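Student Work > Interior Studies > Second-Year Projects

Filed under: Project Reports, Floor Coverings, Shared Spaces

Floor Surfaces in a Shared Study Room: A Report on the Balogh Room Project

1. Background

The Balogh Room is a shared study room on the ground floor of the Fondach building. It is used by students of several departments from early morning until 10 p.m. In November the department asked our project group to review the room's floor covering and to recommend whether it should be kept, cleaned or replaced. The group had eight weeks to complete the work and was given access to the room outside teaching hours.

The present carpet was laid when the room was converted from storage. No record of the supplier could be found in the building file, and the group therefore treated the carpet as a product of unknown make.

2. Method

The work was divided into two parts. The first was a short written survey left at the entrance to the room. Sixty-nine completed forms were returned. The second was an inspection of the floor, carried out section by section, with attention to the areas beside furniture and along the walls. Notes were made on color, pattern, wear and the condition of the surface where carpet and wood are found close together.

The inspection was carried out once in daylight and once under the ceiling lights. The group had planned to measure pile height as well, but the gauge on loan from the Stultent workshop had to be returned early and this part of the plan was dropped.

3. Appearance of the carpet

The carpet is striped in gray. At normal standing height the stripes merge and the floor reads as a single middle tone. At close range the surface is more varied, with streaks of light gray, white and charcoal woven through one another. Several survey forms described the floor as "plain," and two called it "dull," although most respondents had no opinion on its color. 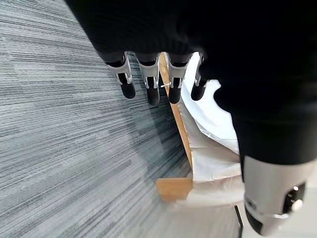 Figure 1. Striped gray carpet and wooden edge, close view.

The mixed tones have a practical effect. Dust and small scraps of paper are hard to notice against the light and dark streaks, and respondents tended to rate the floor as cleaner than the inspection notes did. The group considers this an advantage for daily use and a disadvantage for maintenance, as soiled areas may be left untreated for longer.

4. Survey results

Noise was the subject most often raised. Respondents valued the quiet of the carpet and compared it favorably with the hard floor of the Hisska reading area on the floor above. Comments on comfort were fewer and generally positive. Complaints concerned crumbs under the tables and the difficulty of rolling chairs over the carpet. Eight respondents asked for a hard surface near the door, where wet shoes are a problem in winter.

5. Discussion

The survey cannot be taken as a full account of opinion. Forms were collected only at the entrance, and students who use the room late in the evening are probably underrepresented. The inspection also depended on the judgment of the group members, who did not always agree on what should be recorded as wear.

Within these limits, the findings do not support full replacement. The carpet suits a quiet room and its pattern remains acceptable to most users.

6. Recommendations

The group recommends that the carpet be kept and professionally cleaned before the next term. A washable mat should be placed inside the door. The wooden edges should be checked at the same time as the carpet. If replacement is considered later, a carpet of similar mixed gray should be compared with a lighter sample in the room itself, under both daylight and ceiling lights. A blank copy of the survey form is kept with the project file in the department office.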